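Casent extends dry rinse trial at Purketti plant

Aug 1, 2020

Casent will continue its trial of a low-water rinse process for sheet-metal storage bins at the Purketti plant until February, the company said. The trial covers open-top bins used for holding small parts between production steps. It was due to end this week.

The process replaces the second of two wash stages with a short air knife pass and a fine mist rinse. The first stage, an alkaline wash, stays as it was. Operators load the bins on the existing conveyor, and line speed is unchanged. Water from the mist stage is collected in a tray under the line and fed back to the wash tank after filtering.

Casent said the modified line has used 7 liters of fresh water per bin during the trial. It did not publish a figure for the old line, which had no separate meter before the trial began - a gap the company says it will close by running one shift a month in the original configuration. Energy use is being logged on the blower only.

Residue is the main open point. Bins at Purketti pick up machining oil, fines and, in some departments, paint transfer from coated parts. Oil and fines come off in the alkaline stage. Paint transfer does not, and neither process was designed to remove it. Surface wear is also outside the scope of the trial. Scuffing and scratches on the inside walls and floor are treated as normal service wear, and a bin is withdrawn only when a seam opens or the rim is bent enough to catch on the conveyor guides.

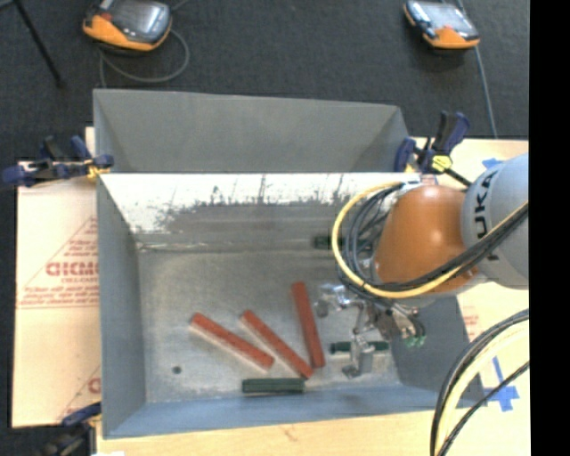 Arnout Verstraete questioned whether a visual check is enough to pass a rinsed bin, noting that thin alkaline films are hard to see on worn metal and may show up only when the next batch of parts starts to spot. He asked for a conductivity reading on the final rinse water, taken at the start and end of each shift, and for the readings to be released with the results.

Casent said a conductivity probe will be fitted in the mist stage during the extension. Readings will be taken automatically and kept with the batch record. The pass limit has not been set. Until it is, bins will go on being released by visual check under the current work instruction.

The extension will also take in a batch of around 1000 bins from the Arora site, where the stock is older and corner welds were ground by hand. Liquid tends to stay in these corners after the air knife, and the nozzle angle may have to be changed. Bins with drain holes will be run separately from those without, as drying times differ.

Work on the probe mounting starts at the next planned stop of the line. Arora will send its bins in two deliveries, the first of them after the probe has been calibrated.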